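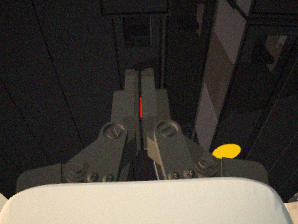 Image: Sohail Bugti

Zurkero Housing Cooperative
Minutes of the building services meeting, Sun 9 October

Present: Britt-Marie Solberg (chair), Gerrit Nel, Rochelle Hollis (minutes), Sohail Bugti
Apologies: Anatole Bailly

1. Minutes of the September meeting
Approved with one correction. Under item 4, "supply riser" should read "return riser".

2. Heating system, north block
G. Nel reported on the balancing work. The return riser on the east side was flushed and the lockshield valves on the top two floors were reset. Return temperatures now differ by up to 6 degrees between the first and top floors. Target remains 3 degrees. The contractor, Indar, will repeat the readings once outdoor temperatures have dropped.

R. Hollis asked whether the circulation pump could be run at a lower setting overnight. G. Nel advised leaving the setting unchanged until the second readings are in. Agreed.

Action: G. Nel to send the revised valve schedule to Indar.

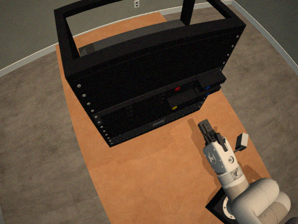
3. Water metering
All 59 apartment meters have been read. The sum of the apartment readings is lower than the main meter reading for the same period. S. Bugti noted that the laundry and the garden tap are not separately metered, and that the main meter was read two days later than the apartments. No conclusion drawn.

Action: S. Bugti to read the main meter and the apartment meters on the same day next quarter. Action: R. Hollis to request a price for a submeter on the laundry supply.

4. Invoice from Zerniver
The invoice for the replacement expansion vessel, $3,172, was reviewed. The labor charge matches the quote. The disposal fee was not quoted. B. Solberg will query the fee before payment is released.
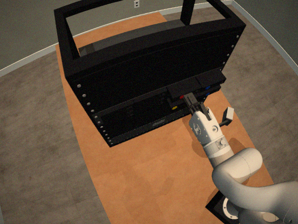
5. Stairwell lighting
Two timers on the south stairs switch off early. A. Bailly submitted a written note recommending replacement with the Wei model already fitted on the north stairs. Agreed, subject to confirmation that the existing back boxes are deep enough.

Action: A. Bailly to measure the back boxes and order the timers.

6. Other business
Key to the meter room: one copy is missing from the cabinet. Members to check at home.

Next meeting to be set by email after the second heating readings.

Minutes taken by R. Hollis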